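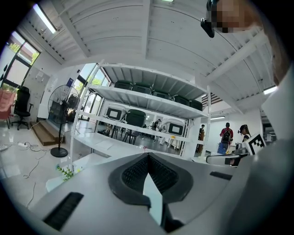 Is it worth building your own robot gripper when you could buy one?
Worth it if you want a gripper you can mend, and a poor bargain if all you want is a gripper.

I say this as someone with a share in a workshop bench and a printed claw called the Willard, now on its seventh jaw. A Grimero kit would have cost me 300 pounds and arrived with a manual. The Willard has cost less in money and rather more in September, which I spent filing a hinge.

The people who sell automation talk about effort saved. I would like to meet this effort. Mine has all gone into finding out why a finger closes nicely 70 times and then sulks. By the time a machine can pick up a cup, its owner has picked up the same cup all evening, mostly off the floor.

Still, I'd argue for doing it in company. At home I made the same mistake for 2 months in perfect privacy. On a shared bench it gets spotted before the kettle boils, and there's always a shelf to dump your boxes on.

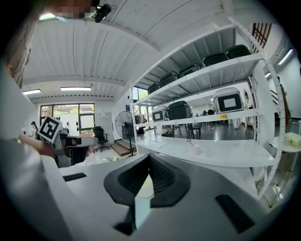
What I'd keep, and what I'd buy

Make the fingers. They wear out, and every job wants a different pair. Buy the screws, the bearings and anything that plugs into the wall — I have views on home-made power supplies, most of them formed in the dark. As for the Groranness arm I keep being told to get, it can wait until the Willard manages an egg.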